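Chapter 7
Releasing a Single

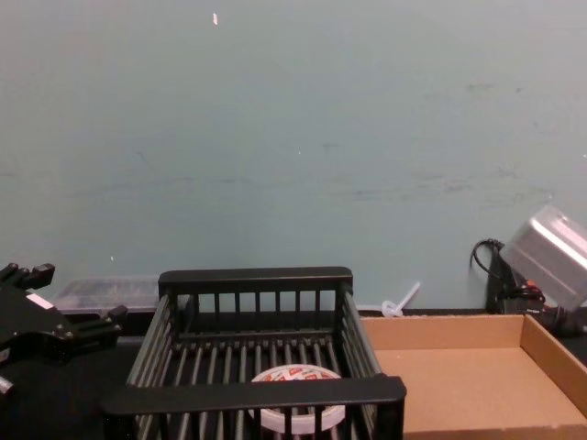
A single is one song offered to the public by itself, with its own title, cover and release date. For most new artists it is the first thing anyone outside their circle will hear. Albums still matter, but an album asks a listener for most of an hour, and few people will give that to a name they don't know. A single asks for three minutes.

This chapter follows a single from the finished mix to the end of its first month. Chapter 6 dealt with recording and mixing, and we assume here that the song is done. If you are still changing the second verse, go back and finish it. A release date set before the song is complete puts pressure on every later step, and the mastering engineer usually ends up paying for it with a lost night of sleep.

We will use one case throughout. Welington Rangel is a rapper and producer who had put out two free mixtapes before he signed a one-song agreement with Hallent, a small label with a staff of three. The song was called "Garkum," after the street where he grew up. It was recorded in January, in two evening sessions, over a beat at 85 beats per minute built by the production duo Sampaio. The label had a total budget of $200 for promotion, apart from mastering and artwork. That is a small sum, and it makes the case useful. Every dollar had to be argued for, and the arguments are on record in the label's emails, parts of which are reprinted at the end of the chapter.

Who owns what

Before a song goes anywhere, the people who made it should agree in writing on two things. The first is the composition, meaning the words and the music. The second is the master, meaning the particular recording. These are separate pieces of property and can belong to different people. In hip-hop the producer of the beat is normally counted as a writer of the composition, and a common starting point is an even split between the rapper and the producer. Rangel and Sampaio agreed to this by text message on the night of the first session. Hallent later asked them to sign a split sheet, a one-page form listing each writer and each share. The shares on a split sheet must add up to 100 percent. This sounds too simple to mention, but forms that add up to more or less than that are a frequent cause of held payments.

The master was handled differently. Hallent paid for mastering and took a license on the recording for a fixed number of years, after which all rights went back to Rangel. A license of this kind is different from a sale, and we return to the difference in Chapter 9.

Choosing a date

Distributors ask for the finished files well before release. The gap gives them time to check the audio and artwork, and it gives the artist time to contact writers, radio hosts and playlist editors. Hallent first planned a gap of 7 days. The distributor accepted the files, but the label found that most of the blogs on its list wanted more notice than that, and the date was moved back. The delay cost nothing except Rangel's patience – he had already played the song at a show and told the crowd when to expect it.

The press note

A press note should give the name of the artist, the title, the date, the names of the producers and one or two facts a writer can use. It should fit on one screen. The first draft for "Garkum" ran to five paragraphs and compared the song to four other rappers. The version that was sent had six sentences and a private link. It was picked up first by Doletden, a local music site, whose short review quoted the note almost word for word. Small sites have little time, and a clear note often becomes the article.

Terms to know before you read on

Composition: the words and music of a song, apart from any recording.
Master: the final recording from which copies are made.
Split sheet: a signed form showing each writer's share.
Lead time: the period between delivery of the files and the release.

Section 7.1 begins with the delivery of the master and the checks that should be made before it leaves the studio.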